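thread on the two-arm planner rewrite bc people keep asking and I keep saying "soon"

1/ old setup: each arm planned alone, then a checker said yes or no. mostly no. both arms sitting there waiting on each other like two people at a door

2/ new one (calling it Ollus, don't ask) plans both arms in one go. shared timeline, 14 joints if you count the grippers, one collision check per step. slower per plan, way fewer replans

3/ budget is 200 ms a plan. median is 133 now. worst case is still ugly, anything where the wrists cross over the same patch of floor

4/ the cable was the big one. planner thought the wrist was a neat little cylinder. added a fat capsule for the cable loop and 21 of my 47 saved failure cases just went away. should of done that in January

5/ perception is still the weak bit. busy wallpaper = segmentation finds "objects" on the back wall all day. masking everything past the floor panel for now, yes it's a hack. the floor has a print too so that only gets me so far

6/ thin chain is the worst. depth comes back as confetti. grasp scorer loves it anyway, 0.9 confidence on basically nothing

7/ ported the logging over from Katano so you can scrub both arms on one timeline. if you only steal one thing from the repo steal that

8/ next: let one arm hold still while the other one regrasps, without the planner treating "hold still" as a failure. branch is called esteban, its broken, don't pull it

9/ ok back to it. workspace rn 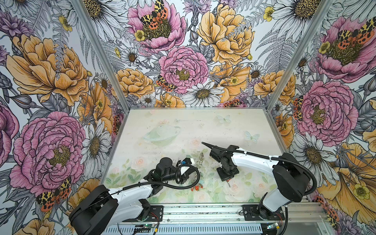 both arms in, small stuff and chain on the floor, moths on the walls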